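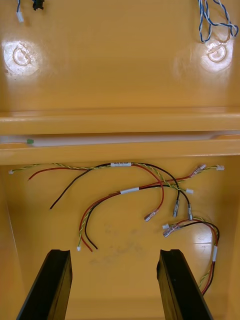
5.3 Preparing the cell for harness handling

Applies to Kimer harness cells, wrist camera fitted. Revised August 12, 2022 (T. Dobre). Replaces the December sheet.

Carry out this section after a finger change, a camera change or a change of housing type. Allow 12 minutes with the arm already homed.

CAUTION: Set the cell to manual and lock the selector before reaching into the housing. Crimp terminals and bare wire ends can catch on gloves.

5.3.1 Housing and lower compartment

1. Seat the housing in the nest with the lower compartment toward the gripper.

2. Check that the labeled wires and the spade terminals lie inside the compartment, below the ledge. Move any terminal that rests on the ledge.

3. Check the white strip under the ledge. Do not let the fingers touch it at any point in the approach.

4. Jog the arm to pose 174 at low speed. Both fingertips must show at the lower edge of the camera view.

5. Look for glare on the upper panel. A bright spot over a molded circular mark will spoil the locating step. Turn the cell lamp until both marks can be read, then tighten the lamp bracket.

Note: The yellow-green wires are not picked by this program. Leave them where they lie.

5.3.2 Blue-and-white harness

1. Lay the harness on the glossy surface with the black connector farthest from the gripper. The small white connector stays beside it.

2. Let the wires spread below the connectors. The loops do not need to be straightened.

3. Open the jaws and jog until the lower loops are between the fingers. Do not close yet.

4. Compare the camera view with the one below. The pale wrapped length is the grip zone; loops and connectors are not.
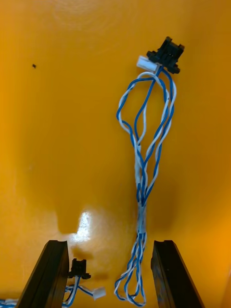
5. Move any second harness clear of the left finger before closing.

6. Close at low force and lift slowly. Repeat up to 3 times. If the harness slips, clean the finger faces and go back to step 3.

7. Save the pose and enter it in the Nindstead cell log with your initials.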